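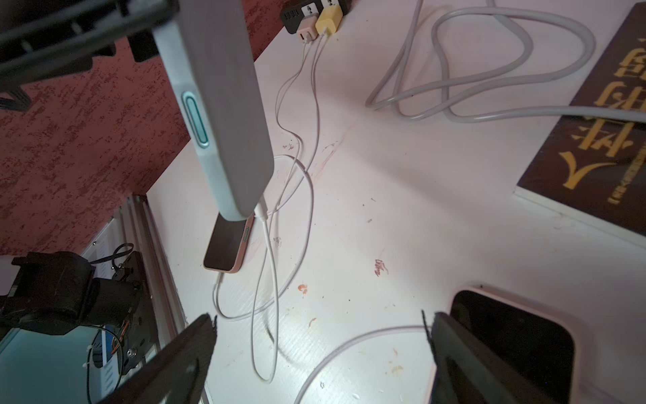
## 4. What the demonstrations contain

Most papers on learned manipulation treat the collection of examples as a matter of hours and totals. We think that is a mistake, and this section sets out why we trust our own totals less than we did in February. The task is a plain one. Phones lie or hang about a white tabletop, some with charging cables in their lower ends, and the arm must take hold of one and bring it clear. The power strip stays at the far edge, and the cables fall as they like.

### 4.1 Cables, stains and other shortcuts

The Tonamthorpe protocol, which we followed at first, asks for "varied clutter" without saying what varied means. In practice an operator clears a space, puts the phones down again and leaves the rest alone. The table then carries its history from one episode to the next. Ours has a dark red scribble to the right of its centre, an orange-red spot close by and a good many smaller marks. A policy that sees these marks through the wrist camera in every episode has been handed a map, and we see no reason to suppose that it will politely decline to use it.

Angus Mudgway tested this in a crude way by laying a clean white sheet over the tabletop and running the trained policy with nothing else altered. Out of 20 attempts, 3 ended in a lift. We do not claim that the marks explain the whole drop, as the sheet also changed the way light fell on the table. It is still hard to square the result with the view, common in the follow-up work to Tonamthorpe, that background detail washes out once the set is large enough. Large enough has not been defined by anyone who holds that view.

Cables raise a different problem. Where two thin white leads cross beside a hanging phone, the operator knows which one belongs to which plug, having usually put them there. The policy sees two pale lines on a pale surface. Our operators steered round such crossings with an ease that the recorded images do not justify, and we suspect that part of every demonstration set of this kind records knowledge that the camera never had.

### 4.2 The held phone as a mirror

The second worry concerns the phones themselves. A switched-off screen is glossy and black, and once it is between the fingers it takes up much of the wrist view. What the camera then receives is largely a picture of the rig above it. Figure 2 gives a case in which the bracket, the round lens housing and a small green light can all be made out in the glass.

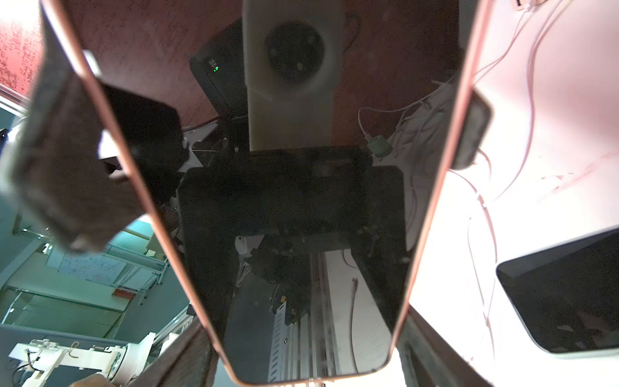
*Figure 2. Wrist view with a phone held between the fingers. The dark screen reflects the equipment overhead.*

We went through the held portion of the recordings by hand and set aside 59 episodes in which the reflection was clear enough to name at least one part of the rig. The concern is easy to state. If the reflected bracket appears in a steady place whenever a grasp is sound, then the bracket is a usable sign of a sound grasp, and it will stop being one as soon as the rig is rebuilt or the screen is lit. The Olitz set has the same weakness as far as we can judge from its published samples, though its authors report success rates without remarking on it.

Tsai proposes masking bright regions inside dark ones before training. We tried this and were not persuaded. The mask removed much of the reflection, but it also removed pale cable wherever it passed in front of a screen, and cable is the thing the policy most needs to see.

### 4.3 What we changed, and what we did not

For the Predbridge split we turned the tabletop between sessions and moved the lamps. Operators were asked to leave the laying out of cables to a colleague and to stay out of the room while it was done. This slowed collection by up to a third. Whether it bought anything is less clear: the gap between the marked and covered table narrowed, yet performance on the unaltered table fell as well, and a sceptical reader could put both down to noise. We would not argue very hard with that reader.

Reflections were left as they were. Matt film on the screens would have dealt with most of them, at the price of training on a kind of phone that few people carry. The held episodes are therefore released with a flag for visible rig parts, set by one person and not checked by a second.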